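Leave the Bus Stops Where They Are

12 March 2005

The transit office in Bidmont wants to take out 35 of the 137 stops on the city bus lines. The plan went up on the notice board at the Stuta Street depot last week, and it is written in the kind of language that makes it hard to tell what is being proposed. The word used is "rebalancing." What it means is that if you live on the east side, you will walk farther to catch the bus.

I have ridden the Drellach line to work for most of my adult life. I do not think the people who drew up this plan are foolish or unkind. Buses in Bidmont are slow, and every stop costs time. A bus that pulls over every block has to brake, open its doors, wait, and then try to get back into traffic with drivers who will not let it in. Take out some of those stops and the trip gets shorter. I accept all of that.

My trouble is with who gets the shorter trip. The rider who gains is the one who gets on at the far end and rides all the way downtown. The rider who loses is the one going six blocks with groceries. That second rider is usually older, and in winter she is walking on sidewalks the city does not clear. The plan adds up the minutes saved on the bus. It does not add the minutes spent walking to it, and those are minutes too.

The Fashola Avenue stop is a good case. It is on the removal list because few people board there. But it sits at the bottom of a hill, across from the clinic, and the next stop is at the top. People coming out of a clinic are not the people you want to send up a hill. A count of boardings will not show you that. You would have to stand there for a morning.

There are other ways to speed up a bus. Let people board at the back door. Sell passes at the grocery store so that fewer riders are feeding coins into the box while everyone waits. Give the bus 2 seconds of extra green at the lights on Drellach Road. Move the parked cars off the worst block during rush hour. Each of these would annoy somebody, and I suspect that is why they are missing from the plan. Taking out a stop annoys people who do not often write letters.
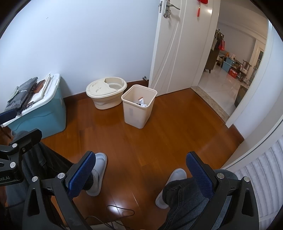
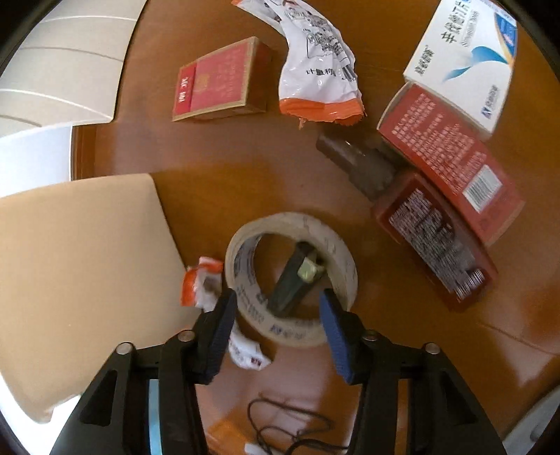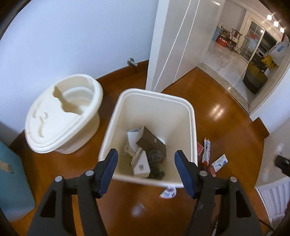

The office says the removals can be reversed if they do not work out. I doubt it. Once the pole and the bench are gone, people change their habits or quit riding, and then the low numbers are used to prove the stop was never needed. It is easy to decide that a thing has no use when you are looking for something to get rid of. A folded paper box standing in a white trash bin got there by somebody's decision, and a box can be fished out again if the decision was wrong. A bus stop takes a budget request and a public hearing.

If the city must try this, it should start with 2 stops, leave the poles in the ground, and ask the riders after a full winter. I would also like to see the next draft give walking time its own column, right beside the time saved on the bus. Comments are being taken at the depot until the end of March.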